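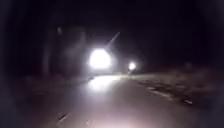
The path after dark, with bright light ahead and grass or rough ground along the right side.

Search this site Enter keywords Go

Hikstead Path Group Asks Residents for Views on Night Lighting

HIKSTEAD, July 4, 2021 – The Hikstead Path Group is asking people who walk, run or ride on the Trirkata path after dark to take part in a survey on lighting. The survey is open now and will be used to draw up a lighting plan for the full 1,810 yards of the route.

The group put out a first set of questions in May and received 339 replies. Most came from people who use the path to get home from work. Glare was the most common complaint, followed by dark stretches between lights and trouble seeing where the pavement ends.

"People told us they want to see the ground in front of them," said Ineke Verhoeven, who leads the path group. "A strong light shining in your eyes does not help with that. We want to hear from more people before we decide on anything, and that includes people who stay away from the path at night."

The new survey has 20 questions and can be filled in online or on paper. It asks when people use the path, which way they travel, what they carry or wear to be seen, and where they would like more light or less. There is space at the end for comments. Replies are anonymous. 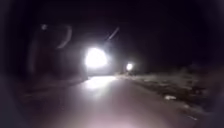 Paper copies are at the Gebremichael Library front desk and can be returned there. Large-print copies are available on request. Parents may fill in the form for children under 12.

The plan will cover 1,188 yards of the path in its first stage, starting from the library end. The rest will follow when money is available. Tanex, a lighting design firm, has been hired to prepare drawings and cost estimates for both stages. The firm will look at lower fixtures, shielded lamps and timers that dim the lights late at night. No fixtures have been picked.
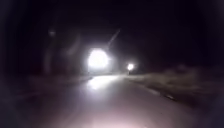
Edge marking is also part of the work. The group is considering a painted white line on each side of the pavement, and small reflectors where the path bends. A walker coming up to a bend like the gentle one to the right, with a large white glare on the left and no painted lines on the surface, has little to follow. Paint costs less than new lamps and could be done first. Several people who replied in May asked for it.

"We would like to get the lines down early if we can," Verhoeven said. "It is a small job and it does not depend on the wiring."

Residents whose homes back onto the path will receive a separate letter with questions on light reaching their windows and yards. They are welcome to fill in the main survey too.

The path will stay open while the survey is under way. Draft drawings from Tanex will be put on display at the library, and residents will be able to leave written comments there before the plan is final.

Contact: Ineke Verhoeven, Hikstead Path Group, care of Gebremichael Library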